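Werkstatt-Tipps: Handgeführte Greifer am Arbeitstisch
Regeln für Aufbau, Kontrolle und Ablage

Stand: 8/10/20

Die folgenden Regeln gelten für Tischarbeiten mit handgeführten Greifern, vor allem beim Umsetzen von Textilien zwischen Korb und Fläche. Sie ersetzen keine Betriebsanweisung. Wer in Wesel nach dem alten Aushang vom Juli arbeitet, tauscht ihn bitte aus.

1. Arbeitsfläche

Die Fläche ist hell, matt und einfarbig. Gemusterte Unterlagen erschweren die spätere Auswertung der Aufnahmen und werden nicht verwendet. Vor Beginn mit einem fusselfreien Tuch abwischen, kein Silikonspray und keine Möbelpolitur. Der Korb steht mit dem ganzen Boden auf der Fläche, nicht auf der Kante. Werkzeug, Schrauben und Trinkgefäße gehören nicht auf den Tisch, auch nicht kurzzeitig.

2. Sichtprüfung der Finger

Geprüft wird bei weit geöffnetem Greifer über der freien Fläche, vor jeder Serie und nach jedem Anstoßen. 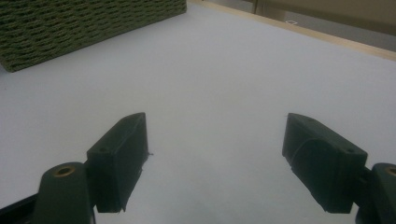
Lose Grate und Druckreste an den Fingerkanten mit feinem Schleifvlies abnehmen, Körnung 600. Ein Messer hinterlässt Kerben, in denen Gewebe hängen bleibt. Fasern mit der Pinzette entfernen, Druckluft verteilt sie nur. Buchsen und Bohrungen bleiben frei von Fett. Zeigt ein Finger Risse oder seitliches Spiel, wird das Paar gewechselt, nie der einzelne Finger. Unterschiedlich abgenutzte Finger schließen schief, und dünner Stoff rutscht dann an einer Seite heraus.

Schrauben handfest anziehen. Der Garside-Schlüssel bleibt im Schrank, er ist für Metallteile gedacht und sprengt gedruckte Aufnahmen.

3. Griff in den Korb

– Stoff an einer Falte fassen, nicht an Saum oder Ecke.
– Mit einem Greifer im Korb arbeiten, den zweiten geöffnet über der Fläche bereithalten.
– Nicht gegen den Korbrand hebeln. Geflochtene und gitterartige Ränder verhaken sich mit den Fingerspitzen.
– Anheben ohne Ruck. Klemmt der Stoff, Greifer öffnen und neu ansetzen.
– Beide Greifer kreuzen sich nicht. Muss die Seite gewechselt werden, wird zuerst abgelegt.
– Nach 15 Durchgängen Pause und Griffhaltung prüfen.

4. Kabel

Die Leitung läuft vom Greifer am Handgelenk entlang nach hinten und hat genug Lose, um den Arm ganz zu strecken. Sie liegt nie zwischen Korb und Hand. Überlängen werden in Schlaufen von nearly 19 cm gelegt und mit Klettband gehalten. Kabelbinder sind dafür nicht zulässig, sie quetschen den Mantel. Leitungen auf dem Fußboden werden vor der Serie abgegangen; Knäuel und Stolperstellen sind zu beseitigen, bevor jemand an den Tisch tritt.

Lange Ärmel liegen am Handgelenk eng an. Ringe und Armbänder ablegen.

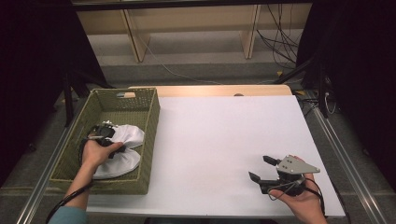 Dörte Hollmann

5. Stative und Schienen

Stative stehen außerhalb der Armreichweite, die Beine ganz ausgestellt. Ihre Position wird auf dem Boden markiert und während einer Serie nicht verändert. An den Schienen wird nichts abgestützt, weder Ellbogen noch Greifer. Nach jedem Verschieben sind die Klemmstücke nachzuziehen. Vorhänge bleiben in der Stellung, in der die Serie begonnen wurde, damit das Licht gleich bleibt.

6. Ablage und Protokoll

Greifer werden geöffnet abgelegt, Finger nach hinten, Platte nach oben. In der Aufbewahrungskiste von Stelline liegen die Fingerpaare getrennt und beschriftet. Ausgemusterte Paare kommen in den roten Beutel; Fumiko Ebihara führt die Liste dazu.

Ins Protokoll gehören Nummer des Fingerpaars, Art des Textils und jeder Abbruch mit Grund. Fehlgriffe werden nicht gelöscht. Protokolle des Vorhabens Skendura verbleiben 10 Jahre im Archiv. Änderungen an diesen Regeln bitte schriftlich an Leanne Cropper, mündliche Absprachen am Tisch gelten nicht.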